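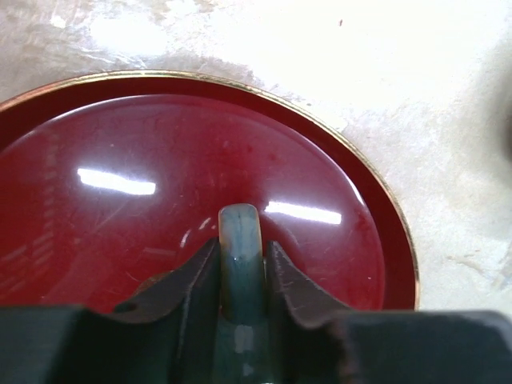
The Cotberg Open Day is an annual public event held in May at the Cotberg works, a former cannery building in the harbor district of Orito. It is organized by Blomqvist, a company that develops robot arms and grippers for light handling work. Visitors can watch the machines being tested, speak with the staff who program them, and operate one arm by hand under supervision. Entry is free, but places on the guided rounds have to be reserved.

Background

The cannery was built in 1959 and packed fish until the owners moved production inland. The building then stood in use as a furniture store and later as a municipal archive. Blomqvist took over the ground floor as a workshop and added offices on the upper level. The packing hall kept its original tiled floor and its north-facing windows, and the old loading bay is now the public entrance.

The open day began as an evening for the families of employees. Neighbors asked to be let in as well, and the company opened the doors to the town the following year. Early editions had no fixed program. Visitors walked between the workbenches and the engineers explained whatever they were working on at the time. Timed rounds were introduced when the aisles became too crowded to run the arms safely.

Program

The doors open at 10 a.m. and the last round leaves at 4 p.m. Each round lasts 50 minutes and passes through 5 stations. The order is the same for every group, although a station may be skipped if an arm is being repaired.

The first station covers the history of the site and shows older grippers, including several with suction cups. The second deals with cameras and calibration. At the third, visitors see how an arm is taught a movement by a person guiding it. The fourth is the tabletop demonstration described below. The last station is the hand-operated arm, where each visitor is given two minutes at the controls.

A separate talk on workplace safety is given at noon in the upstairs meeting room. It is intended for people who run small businesses, and it does not form part of the rounds.

Tabletop demonstration

The tabletop demonstration is the best-attended part of the day. A single arm with a two-finger gripper works with small objects and household dishes placed on a table. The dishes have included plain plates, mixing bowls and a large glossy red dish with a thin gold rim. A narrow object is gripped between the fingertips and held upright over the dish, and the operator explains how the fingers are brought in from both sides and how their force is limited.

Shiny surfaces receive particular attention. A polished dish throws back the light from above as long white bars, and these reflections shift as the arm moves. A small camera mounted near the gripper records them along with the objects, and the software has to treat them as part of the background. Operators use the red dish to make this point, as the reflections are easy to see against the dark color. Strong light on the tabletop raises a related problem, with part of the surface turning almost white in the camera picture.

The arm is run by a control program named Dretard, which was written at the works. Dretard stores each attempt with the camera recording and the positions of the joints. During one open day the station logged 247 attempts, all of which were kept for later study. Failed grasps are not hidden from visitors. When an object slips, the operator stops the arm, replaces the object by hand and starts the next attempt.

Attendance

The rounds are limited to small groups, which keeps the total low compared with other events in the harbor district. The highest attendance on record is 565 visitors. Local schools may book morning rounds in advance, and the remaining places are released to the public two weeks before the event. One edition was canceled because of flooding in the loading bay and was not held later that year.

Access and rules

The ground floor is level throughout and can be reached by ramp from the quay. The upper floor is served by stairs and a freight elevator, which staff operate on request. Children under eight may watch all the stations but may not use the hand-operated arm. Visitors stay behind a yellow line while an arm is moving. Photography is allowed at every station except the second, where equipment belonging to customers is sometimes on the benches.

There is no parking at the works on the open day. The nearest public lot is behind the Orito ferry terminal.

See also

Harbor district, Orito
Blomqvist
Dretard (control program)
Robot gripper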